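3.2 Where the lodge kept its things

I came to the Mostdale lodge expecting to write about ritual, and ended up spending most of my visits thinking about cupboards. The members moved out of their hall on Jerness Street when the roof went, and for two winters they met above a draper's shop, sharing the room with a choir and a chess club. Everything they owned had to go away again by ten at night. Jarlath Phelan, who was secretary for most of that time, let me read the minute books at his kitchen table (he made very good soup, too), and they're full of grumbles about keys, stairs and whose turn it was to carry the banner.

What struck me was how quickly the moving about changed the meetings themselves. Dissanayake argues that a fraternal body without a building tends to shrink its ceremony to whatever will fit in a box, and I can see why. The Mostdale men dropped the big chairs in the first month and never brought them back.
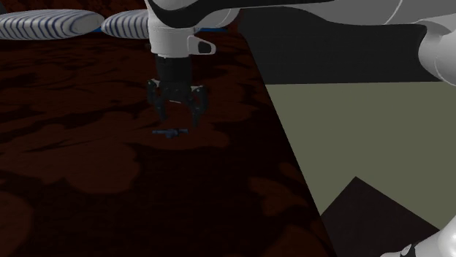 Figure 4. Gripper above a small object on a dark tabletop (rendered).

Small working tools were another matter, and the lodge hung on to those through every move. Phelan told me the officers would sooner have lost the carpet! I asked why and got a different answer from each person, but they nearly all came back to handling: you set the thing down on the table, you pick it up again, and the room goes quiet. An object as slight as the short, dark bar lying under the open fingers in Figure 4 would do for that, and it would go in a coat pocket afterwards. The banner needed a van.

Rinik found much the same among friendly societies on the coast, although her groups had money and mine mostly didn't. The Mostdale lodge had 40 names on its roll when it left Jerness Street, and the subscription hadn't gone up in years. When they finally took a lease on the old reading room, in June, the first item in the minutes was shelving. The second was a complaint about the shelving, which ran on for five meetings.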